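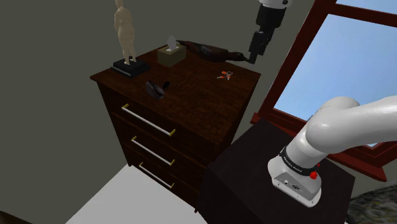
Friday, late. Back from the lab in Makhubela, feet hurt, ate cereal for dinner standing up.

Club went long again. Tesitz has the good machine until 8 on Fridays and then the chess people want the room, so we pack up fast and whoever is driving has to save before the login kicks them. I was driving. Saved. Checked it was saved. Checked agian on the stairs on my phone like a crazy person.

So where we are. Traltimura wants 100 clean demos per team for the small-objects task, all in sim, all in the Grorneo rooms, and no editing the room files. Fine. We thought that part would be the easy part. We've been at it since before midterms and half of what we have is junk. Bad starts, bad grasps, one whole evening where the gripper was set to close slow and we didn't catch it until after. I'm still mad about that evening. My fault too, I loaded the old config.

Tonight was keys again. I hate keys. A tissue box you can be sloppy with, it's a box, it has sides. Keys are flat and all over the place and there's basically nothing to grab from above. If you come down too high you pinch air. Too low and you're shoving the fingertips into the furniture and the arm does that shudder thing and the run gets flagged. Window in between is tiny. I got better at it after the first hour. Then worse. Then somebody opened a bag of chips behind me and I lost it completely.

Tried the trick from last week, coming in slow with the wrist turned a bit so the fingers go across the ring part and not along it. Helps. Wrote it on the whiteboard, DO NOT ERASE, chess people will erase it.

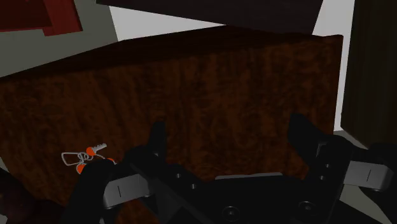
The wrist view argument came up again, same two sides as always. Half the team drives from the room view and says the wrist one makes them seasick. I'm wrist all the way, for the last bit anyway. My problem is the approach, I keep drifting off to one side and don't notice until it's too late to fix nicely. On the keys I had the gripper wide open, tons of space between the fingers, nothing in it but wood, and the keychain was over by the tip of the left finger with one orange tag half hidden behind it. All that room in the middle! So you have to back off and slide over and come in again, and that costs time, and a run over 600 steps gets thrown out. I lost 2 that way tonight, both would have been pretty.

What I want to try: park farther back, line up the middle of the palm with the little white key, THEN go. Don't steer during the last part at all. Sounds obvious written down. Not obvious when you're doing it with a timer in the corner and the stick is loose.

Also the stick is loose. Need to ask about the stick.

Other stuff. We still don't have anyone for the write-up. I said I'd do the methods section if somebody else does the figures, silence, so I guess I'm doing both. Poster is due before the Traltimura check-in and we don't even agree on the title. Somebody wants a pun. No.

Training job from the first batch is running over the weekend, I set it off before we left. Not expecting much. If it can get the arm over to the right piece of furniture I'll take it. Told myself I won't look at the curve until Monday so I'll probably look before I brush my teeth.

Bus pass runs out, renew it. Stats problem set, haven't opened it. Return the lab hoodie, it isn't mine, no idea whose it is, smells like solder.

Looked at the curve. Going down, slowly. Bed.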